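Pinces à main à l'atelier - les règles de la table

Mémo mis à jour le Aug 3, 2022, suite aux questions de Kobe Aerts et Khalil Hakim. En vrac, désolé.

Avant de commencer
Table dégagée. Bac d'un côté, tapis de l'autre, bien à plat, rien qui dépasse du bord. Ventilateur à l'arrêt si on manipule du papier ou du tissu léger. Cheveux attachés, manches remontées, pas de bracelet.

Les doigts souples : chiffon microfibre à peine humide, savon neutre. Jamais d'alcool pur, jamais de dégraissant. Bien passer dans les stries, c'est là que la poussière s'installe. Laisser sécher ouverts.
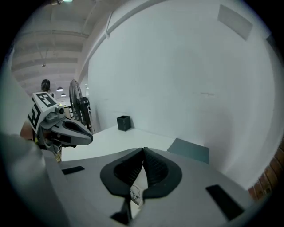
Les marqueurs noir et blanc, pareil, chiffon sec. On ne met pas les doigts dessus, on ne colle pas d'étiquette à coté. Un coin qui se décolle - on change la face entière, pas de scotch (ça brille et le suivi décroche).

Prise en main
2 pinces, une par main, toujours les mêmes. Fermer doucement, à vide, 4 fois avant la première prise. Si ça frotte on arrête et on regarde le fil. Ne pas forcer. Ne pas poser la pince sur les doigts, même une seconde.

Objets lourds : limite maison 373 g, emballage compris. Au dessus, Donal Keogh valide ou on prend autre chose. Verre et lames interdits.

Pauses
59 minutes maxi d'affilée puis on pose tout et on bouge les poignets.

Fin de séance
Objets dans le bac, tapis essuyé, pinces rangés doigts vers le haut. Défaut constaté = une ligne dans le cahier Mulline, avec la date et vos initiales. Pièces de rechange : armoire du fond, demander la clé à Donal.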